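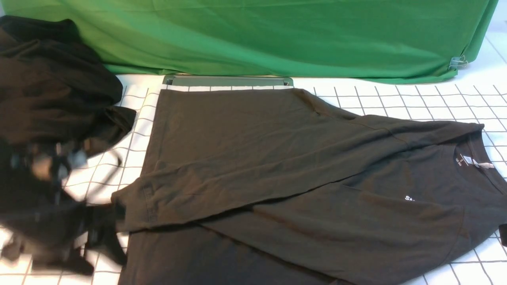 The file arrived at the proofing desk at Dolan with a job number, a due time, and a note from the customer. Margit Midtbø read the note last, as the procedure required. First she checked the trim size, then the bleed, then the fold.

It was a folded card, 11 panels in the set counting the variants, all on the uncoated stock the firm sold as Verine. The customer was Teun Maes. The occasion field said "Wedding (other)."

"Other" was a valid entry. The order form allowed up to 60 characters after it, and Maes had used none of them.

She opened the first panel at 200 percent. The names were Teun and Sanne. The typeface was Ruvard Light, which ran thin on uncoated paper below nine point. The address line was set at eight. She raised it to nine and logged the change. The line now broke after the street number, so she tightened the tracking until it held, and logged that as well.

The date line read November 2018, without a day.

A missing day was a class B error. Class B errors were returned to the customer with a standard query. She pasted the query into the reply window: Please confirm the full date of your event. Then she opened the customer's note.

It said: The day is left off on purpose. Please do not add it. T.M.

She deleted the query and changed the status to Confirmed by customer.

The second panel held the invitation text. It contained one spelling error (recieve) and a double space after "together." She corrected both. The third panel was the reply card. It gave three boxes: will attend, will not attend, will attend if it happens.

Margit looked at the third box for some time. It was aligned with the other two. The stroke weight matched. The wording contained no error that the style guide recognized.

She took the printout down the hall to Kristof Bosman, who ran the desk and had written most of the guide.

"Is it legible?" he asked.

"Yes."

"Is it offensive?"

"No."

"Then it's copy." He handed it back. "We check copy. Was there a note?"

"It only covers the date."

"Then query the box. Use the short form."
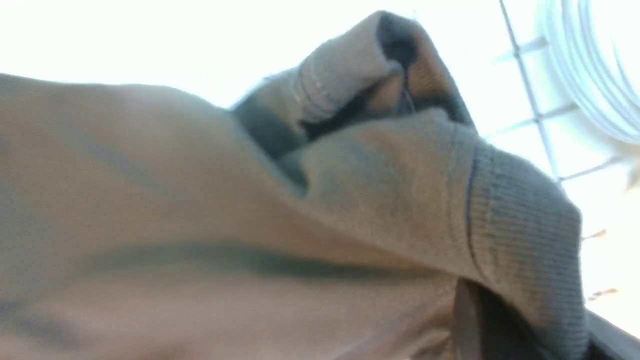 The short form was one sentence long: We noticed the following and would like to make sure it is what you intended. She filled in the panel number and sent it. The system gave customers two working days to answer, after which a job either went to press as supplied or was held, depending on a setting the customer had chosen at checkout. Maes had chosen held.

The reply came in under an hour. It was not from Maes. It came from the second contact on the account, Sanne Leemans.

She wrote that the box was correct. They had set a date in July and moved it. The hall at Flallby was having its roof done, and the builder, a Mr. Symonenko, would commit to the month but not to the day. The guests had been told one date already and had bought train tickets. This time the card should say only what was known. A slip with the day would follow, and could Dolan please quote for 60 slips on the same paper.

Below that was a second paragraph.

She asked whether "together" on panel two could keep its double space. Teun had typed the text himself and she had noticed it in the draft. He always paused before the next part when he read it aloud.

Margit checked the guide. Double spaces were listed under automatic corrections, with no query needed and no exceptions given. Section 3 did allow for customer styling, which was defined as any irregularity the customer identified in writing before release.

She restored the space. At final size it opened a gap of a little over two millimeters, and on the proof it looked like an error. She moved the line break so that the gap fell in the middle of the line, where it would not be lost at the margin. In the log she wrote: Panel 2, line 4, customer styling per section 3, do not close up.

The press operator, Bohdan Symonenko, called up at the end of the shift. He had the plate file on his screen.

"There's a hole in line four," he said.

"It's in the log."

"I saw the log. I'm asking if you meant it."

"The customer meant it."

She could hear the folding machine running behind him. Then she asked if he had a relative who did roofs, out by Flallby.

"My brother," he said. "Why?"

"Does he know yet which day he'll finish?"

"He says it depends on the slate." He waited. "Is that a query?"

"No," Margit said. She released the job and opened the quote form for the slips. The form required a text sample. She entered the two names, the name of the hall, and the month, and left a blank of the correct width for the day.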